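Hang your pictures lower, and hang fewer of them

Most living rooms I go into have the pictures too high. They sit up near the ceiling, where you have to tip your head back to see them, and after a month people stop looking. I think this comes from hanging them while standing up, often on a chair, and judging the height from there. We spend our evenings sitting down.

When we moved to Ultetthorpe I brought 32 framed pictures with me, and in the first week I put up nearly all of them. It looked like the waiting room of a busy dentist. By September I had taken down all but five, and the room was easier to be in.

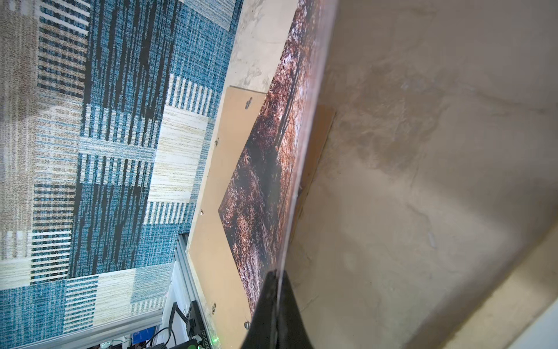
Choosing what stays is harder than choosing where it goes. The usual advice is to match the picture to the furniture, and I think that is poor advice. A sofa lasts ten years if you are lucky, and a good picture can last a lifetime. I would sooner let the two disagree a little. An autumn woodland beside a rug in teal, black and cream has no colour scheme behind it, but each is strong enough to hold its own. What does not work is a weak picture bought because it had the right shade of blue in it.

Size is where people lose their nerve. They buy small because small is safe, then hang the thing alone on a wide wall where it looks like a light switch. A print 105 centimetres across will sound enormous in the shop at Duslow and look quite ordinary at home. Cut a sheet of brown paper to the size you have in mind and tape it up for a few days before you spend anything. 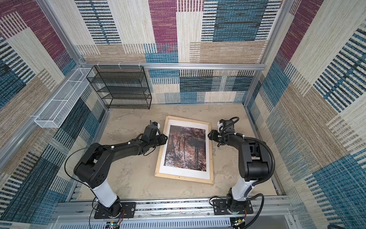
Cost is the other worry, and here I have less sympathy. My largest print came to £176 with its frame, and I have had more from it than from the television, which was £341. A plain wooden frame and a white mount will suit almost anything. I have paid for fancier mouldings twice and regretted it both times — once with a gilt edge that made a perfectly good drawing look like a pub mirror.

I would also say a word for photographs of ordinary places. There is a feeling that a picture on the wall has to be of somewhere grand. A wood in October is enough. So is a back lane or a wet field, if whoever took it was paying attention.

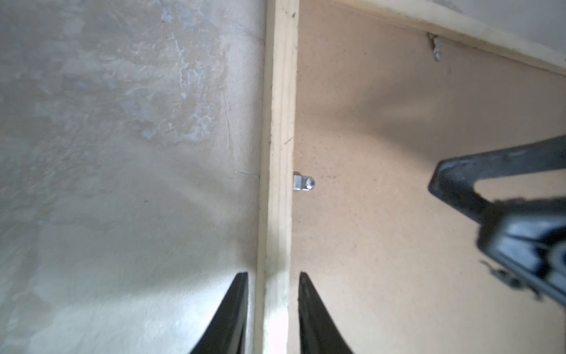 What to do with a bad wall

Old plaster puts people off hanging anything. They want it skimmed and painted first, so the pictures stay in the cupboard for two years while they save up. I would hang them now. Rough grey plaster is a kinder background than brilliant white, and if you change your mind a small hole is easily filled.

Do check what you are drilling into, and use a proper fixing for anything heavy. After that, sit down in your usual chair and get someone else to hold the picture while you say up or down. Mine always ends up lower than I expected.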